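Caderno da oficina, março, de tarde

Retomo as notas do cesto de fruta, que ficaram a meio da última vez (a página anterior acaba numa conta de somar e numa mancha de café, desculpa, Larysa). Ponto da situação: o conjunto de fruta e legumes de brincar está finalmente em cima da mesa e dá gosto olhar para ele! O caixote da Brokus trazia 31 peças, muitas repetidas, e eu não vou meter 31 peças num cesto daquele tamanho. Fiquei com uma seleção mais pequena, o resto está na gaveta de baixo, a que emperra.

O cesto é o de arame preto. Experimentei primeiro a caixa de plástico da Skidanden e não gostei nada, a fruta desaparece lá dentro e só se vê a parede da caixa. No arame vê-se tudo de todos os lados, com a desvantagem de as coisas compridas espreitarem por onde lhes apetece. Por baixo pus a base redonda de juta, que o arame diretamente no tampo faz um barulho horrível e tenho medo de riscar a madeira. O óleo do tampo é Cowie, duas demãos, e o brilho com a luz das janelas está quase exagerado. À próxima dou só uma.

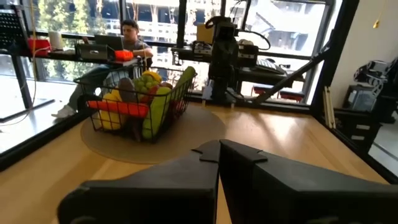 A ordem de enchimento, para quem vier a seguir: o que é pesado e escuro vai para baixo, ou seja beringela e batata primeiro, depois a cenoura deitada, depois o pepino na diagonal, e só no fim a banana e as uvas. As uvas são as mais chatas do grupo, o cacho é mole e assenta como quer. Se as puserem antes do pepino ficam esmagadas, experimentei, e ficou um cacho com ar de quem dormiu mal. A batata acaba sempre por subir e eu desisti de lutar com ela. Não é preciso repetir isto ao milímetro, basta que as cores fiquem misturadas e que não haja dois amarelos encostados (a banana e o limão juntos confundem-se imenso ao longe).

Pesos: a balança Rolo marcou 3450 para a caixa inteira tal como veio, com cartão e tudo, em gramas. O lote que uso no cesto anda roughly, como diz o Ewan, pelos 2000, não vale a pena mais rigor do que isso porque a balança muda de opinião quando alguém se encosta à bancada. Corrigir quando houver pilhas novas.

O Ewan Swanson passou por cá e perguntou porque é que não usamos fruta a sério. Usámos! Durante uma semana, no verão, e o cheiro das bananas ainda deve estar nas cortinas do corredor. A de plástico não amadurece e lava-se com água morna e uma gota de detergente. Atenção só às peças com gomos e reentrâncias, que guardam pó nos sulcos, para essas uso a escova de dentes velha que está no copo dos pincéis. Secar com pano e não ao sol, uma das amarelas do conjunto antigo desbotou toda de um lado.

Discussão do dia com a Larysa Hladun: as peças soltas. Ela quer a mesa limpa, só com o cesto. Eu prefiro ter algumas cá fora, pousadas diretamente na madeira, que é como as coisas acabam numa cozinha de verdade, alguém chega das compras e larga tudo onde calha. Fizemos um bocadinho de cada. As vermelhas e amarelas são as que melhor se destacam no tom mel do tampo. A planta ficou do lado esquerdo, insisti muito nisso, dá um ar de casa e as pontinhas penduradas são lindas. A Larysa acha que vai perder folhas e que eu vou andar de gatas a apanhá-las. É bem possível.

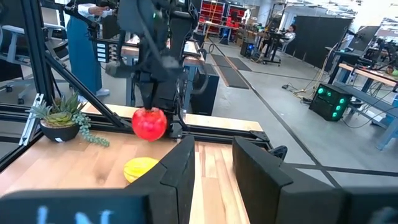 A peça vermelha por cima da amarela de gomos, com a suculenta à esquerda.

Ninguém se entende quanto ao nome da vermelha, já agora. Eu digo maçã, a Larysa diz romã, na lista escrevi "vermelha redonda" e siga. A amarela ficou como "carambola ?" com ponto de interrogação mesmo, que também pode ser uma abóbora pequena e a folha do conjunto não ajuda.

Por fazer:
lista definitiva com os nomes que usamos
etiquetar a gaveta das repetidas (e desemperrá-la)
regar a suculenta pouco, MUITO pouco, Ewan
pilhas para a Rolo
ver se há outra base de juta igual, um bocado maior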